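Course: Care of Clothing and Home Textiles
Unit 4: Folding and storing knitted tops
Handout for participants, prepared by Wanda Tillman
Version of 8 January 2021

In Unit 3 we talked about sorting the clothes after washing. Now we continue with folding. Please read the handout before the practical hour and bring one sweatshirt from home, with long sleeves. The color is free, but on a dark one you will learn more about lint.

4.1 Preparing the surface

Choose a flat surface that is larger than the garment with one sleeve stretched out. In the Pidholm room the tables are 100 cm deep, and this is enough for most adult sizes. If the surface is dusty or rough, cover a part of it with old newspaper. Printing ink can leave marks on pale cloth, so for white and cream garments we take a clean cotton sheet instead.

Close all zippers before you begin. Small side pockets are often forgotten. Put your hand inside each pocket and take out tissues, coins and receipts.

4.2 The sleeves

Lay the garment flat and smooth it from the neckline down to the hem. Do not pull at the ribbing. Ribbed parts (collar, cuffs, hem) are knitted to stretch, and they should rest in their natural width when the garment is stored.

Take one sleeve at the cuff and bring it across the body. The fold is at the shoulder, and the sleeve should lie without twisting. When the garment has a print on the chest, look where the sleeve comes to lie. A thick print does not like to be bent sharply – a soft curve is better. Then check the cuff for threads and lint, which are easy to see on black ribbing.
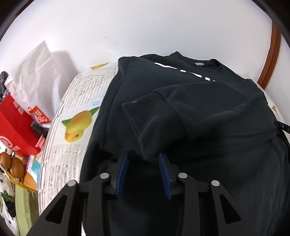 4.3 The body

Fold the second sleeve in the same manner. Bring both sides to the middle, so that the width becomes 30 cm, the same as our shelf boxes. After this, fold the hem up to the neckline, one time for thick fleece and two times for thin jersey. The collar stays on the outside and the fold goes to the front of the shelf.

Soft creases in the lower part can be smoothed with the flat hand. Sharp creases need steam, see Unit 6.

4.4 Storing

Thick sweatshirts lie better in a low pile than on a hanger, where the shoulders become long with time. Put the heaviest at the bottom. For storage over the summer, usually from April, use a cotton bag and not plastic.

Words to know

Ribbing: a knitted structure with fine raised lines, elastic across its width.
Neckline: the edge of the opening for the head.
Seam: the line where two pieces of fabric are sewn together.
Lint: small loose fibers and threads on the surface of the cloth.

Homework

Fold the same garment by two different ways and measure the height of each result. Write both numbers in your course notebook – we will compare them at the start of Unit 5.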